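Trorkell hand gripper kit, pair
Sold by Raneck. Designed by Aiguo Su, built in the Skestach shared workshop

Home / Kits / Grippers / Trorkell pair

Two hand-held grippers, left and right, for people building their own arm rig in a spare room or shared shop. Squeeze to close, let go to open. Same fingers go on the arm later, so what you practice by hand is what the arm gets.

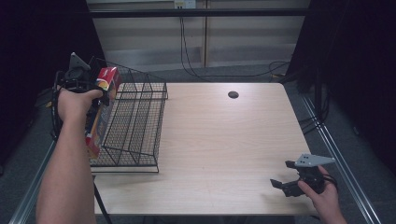
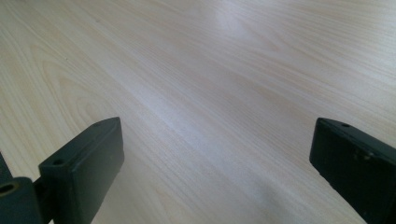 What you get

Two gripper bodies, left and right
Four fingers, dark, blocky, holes in the top face
Two light gray triangular mounting plates
Two cables, black
Bag of screws (a few spare, they roll off the table)
Hex key
Printed sheet with the wiring. Newer version is on the download tab, use that one

Not in the kit: arm, rail, power supply, computer. Rail brackets are a seperate item, see Skestach bracket set.

Putting it together

Takes an evening. Less if you've done one before.

1. Lay out left and right parts first. The bodies are mirrored and they WILL go together wrong if you mix them.
2. Pivot joints go in dry, then one drop of light oil. No grease.
3. Fingers next. Leave screws half a turn loose, close the jaws, line up the tips, then tighten.
4. Cable in through the back. Leave a loop at the wrist, a big one.
5. Triangle plate last. Short screws only, the long ones hit the board.
6. Plug in, run the Qiu setup tool, open and close 100 times before you trust the numbers.

If the jaw reading jumps in step 6, reseat the cable and run it again. Still jumping, write to us.

Trying it out

Start with a cardboard box and a wire basket on a plain table. Boxes are forgiving. Go slow on the lift, straight up, and over the rim before you lower. Then swap hands. The left always feels odd for the first hour if your right handed.

After that, soft stuff. Bags of rice, socks, a sponge. Leave glass alone until the finger screws have been checked twice.

Shiny tabletop? Turn the lamp away a bit, glare throws off the tracking in the Qiu tool.

Specs

Part number: 1573
Sensor rate: 9 readings per second on the slow setting, 1000 on fast
Fingers: printed, matte
Cable exit: rear
Fits: any arm with the Trorkell plate pattern, adapters sold separately
Hands: left and right, not sold singly

Good to know

Fingers scuff. Cosmetic, keep using them. Swap when the inside face gets rounded or a screw hole starts to crack.

Print files for the fingers are on the download tab. Print them solid. Hollow ones flex and the jaw reading drifts. Aiguo keeps an older, longer finger in the same folder, works fine but won't clear a narrow basket.

Software is the same for the earlier kit, no need to reinstall. Just pick the new plate in the menu.

Shipping and returns

Goes out in batches. Next batch January. Unopened kits can come back, built ones can't, but we'll send parts if something in the bag was bad. Put the part number in your message please.

Also from Raneck: Skestach bracket set, spare finger pack, long cable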